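Peat-free bulb compost goes on sale at Siltus garden centres

Tuesday, September 7, 2021

Siltus has begun selling a peat-free compost for spring bulbs at all 19 of its garden centres. The compost comes in 70-litre bags and is made by Dravo, which also supplies the chain with bark and leaf mould.

The mix contains composted bark, green waste and coarse grit. Dravo says the grit is there to help water drain away over the winter, as tulips and hyacinths tend to rot in heavy compost. It can be used in pots, window boxes and raised beds.

A trial was held last year at the Ó Dálaigh nursery, where 3,000 bulbs were planted in the new mix and 1,000 in a standard peat compost. Daffodils and crocuses did equally well in both. Tulips in the peat-free mix flowered a few days later but stood for longer.

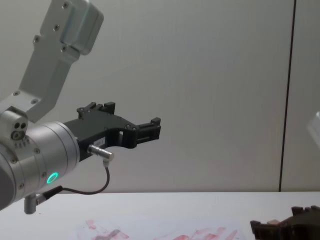
Gardeners who are used to peat may need to change how they water. The surface of the new compost dries out quickly while the lower part stays damp, so Siltus advises checking with a finger before reaching for the can.

Daffodils can go in now, at a depth of two to three times the height of the bulb. Tulips are better left until November and can still be planted in early December if the ground is not frozen.

Bags are also available for home delivery, with a minimum order of two. The Sketitz branch is closed for work on its car park until the end of the month, but orders placed there can be collected from the side gate on weekday mornings.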